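Cumalgate's repair and swap room gets ready to reopen its doors

The old reading room behind Cumalgate library will be open again in August, and anyone who remembers it as the place where the spare encyclopaedias went to gather dust is in for a pleasant surprise. It has been cleared, scrubbed, papered and filled with things that other people no longer need, and from the middle of the month it will be handing them out to whoever can use them.

The Cumalgate Swap Room, as it is now called, takes in the small electrical odds and ends that collect at the back of drawers – keyboards, mice, chargers, remote controls, desk lamps, the occasional radio – and passes them on free of charge to households, clubs and students. It began three years ago as a single trestle table in the library entrance, put out on wet mornings when there was nobody in the garden to mind, and it has grown steadily ever since. Last winter the table became two tables and then a corner, and by spring the library staff were having to climb over boxes to reach the photocopier.

Liv Solberg, who started the table and still does most of the sorting, is delighted with the extra space and not at all shy about saying so.

"I used to take the boxes home with me," she said. "My hall was full, my car was full, and my husband had begun to ask when he might have his chair back. To have a proper room, with a door that shuts and a kettle in the corner, feels like a holiday."

The work of getting the room ready has taken most of the summer. The carpet, which was brown when it was laid and had not grown any prettier, came up first. Brock Melnyk, a joiner who lives a few streets away, then built a run of low shelves along the window side and mended the old library counter, which had lost a hinge and most of its varnish. He was asked for two weekends and gave a good deal more than that, and he has been promised first pick of any radio that comes through the door.

A grant of 600 pounds from the town's small projects fund paid for the paint, the shelves and a safety tester for anything that plugs into the wall. A further 800 pounds was raised at the spring plant sale, where the tomato seedlings went before lunch and the jam not long after. There is a little left over, and it has been put by for batteries and replacement fuses.

Sorting has been going on all the while, and visitors who have put their heads round the door will know that it is a slow and rather soothing business. Everything is first wiped down and looked over for cracks. Leads are checked along their whole length, battery covers are opened in case something has leaked, and anything sticky goes to one side for a second clean. After that it is a matter of putting like with like, so that a person who comes in wanting a mouse for an elderly laptop can be shown the mice without having to dig through the remote controls to find them.

The bins help a great deal with this. They came from a nursery school that was changing its toy storage, and they are bright enough to be seen from the other side of the room, which pleases Liv very much. White mice go in the blue one and black mice go in the yellow one, and there has been some good-natured debate about what ought to be done with the silver ones.
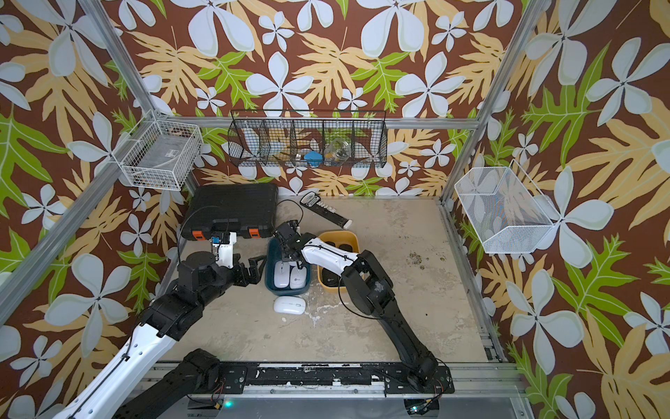

The colour sorting was the idea of Enikő Nyitrai, who teaches computing to beginners at the library and is forever being asked for matching sets. Many of her learners are setting up a computer at home for the first time, and they like the thing to look as if it belongs together. A white keyboard with a white mouse is nearly always the first to go, she explained, while a perfectly good black mouse may wait for weeks until somebody with a black keyboard happens along.

"It sounds like a very small thing," she said, "but if you are nervous of computers, it matters that the one on your table looks nice. People sit up straighter. They want to switch it on."

Her classes will carry on as before, in the main library, and will end with a visit to the Swap Room so that learners can choose what they need. She has also written a set of plain instruction cards, in large print, which can be taken away with each item. The card for mice explains how to plug one in, what to do if the arrow on the screen will not move, and how to clean underneath with a dry cloth. The card for remote controls is shorter and mostly concerned with which way round the batteries go.

Remote controls, it must be said, are the great puzzle of the Swap Room. They arrive in carrier bags, in shoeboxes and once in a biscuit tin with the biscuits still in it, and hardly any of them come with the thing they were made to control. Vidar Sæther, who repaired televisions for most of his working life, has taken them under his wing. He keeps a notebook of makes and models, and if you bring in the number from the back of your set he will go through the drawer for you and see whether anything might suit. He is willing to have a go at worn buttons too, provided nobody is in a hurry.

"People throw out a television when all they have lost is the remote," he said. "I have seen it again and again. If we can save a few of those, I shall be very happy indeed, and so will the people who would have had to carry the television downstairs."

Alongside the swapping there will be a mending hour each afternoon from two o'clock, when visitors can bring in one small item and sit down with somebody who knows a bit about it. Lærke Baldursdóttir will be running the mending table to begin with. She is particularly good with lamps, and she would like it known that she is always glad of old plugs, cable ties and those little screws that are left over when a piece of flat-pack furniture has been put together. She asks that people do not bring microwave ovens, which are too heavy for the table, or anything that has been in the pond.

Two local businesses have lent a hand. Sandier, the stationers on the corner, gave labels and string, and have offered to keep a collection box by their till for anyone who cannot manage the library steps. Strömberg, the removals firm, has agreed to bring over suitable bits and pieces from house clearances when the owners are happy for them to be passed on. The first such load came in July and took up most of a morning, though a fair amount of it proved to be extension leads.

There is also to be a children's shelf, down at the lower end of Brock's run, with headphones, calculators and small torches on it. The Sidia youth group, which meets in the hall next door, will be looking after it and has been practising how to test a calculator properly. Liv reports that they are far quicker than she is and a good deal stricter, and that a calculator with a sulky number seven has already been sent back for further attention.

As for giving things away, the rules have been kept as simple as they can be. Visitors may take up to 3 items in a week and need not bring anything in return, although donations are always welcome if they are clean and in one piece. There is no form to fill in. Schools and clubs wanting a larger number are asked to leave a note at the library desk, saying what they need and when they need it by, and a box will be made up for them.

Items most wanted at present are wired mice of any colour, keyboards with all their letters, desk lamps and phone chargers with the older sort of end. There are plenty of extension leads, thank you, and there is no more room for printers until a few of the present ones have found homes. Anything with a cracked case or a bare wire should go to the recycling centre instead, where there is a separate cage for small electricals just inside the gate.

The room will be open from ten in the morning until four in the afternoon, in the same hours as the library, with the kettle on from the start. Entry is by the side door, past the bicycle racks, and there is a ramp. Donations can be left at the main desk from now on, and Liv asks only that leads be wound up and tied to whatever they belong to, as she has spent quite enough of this summer untangling them.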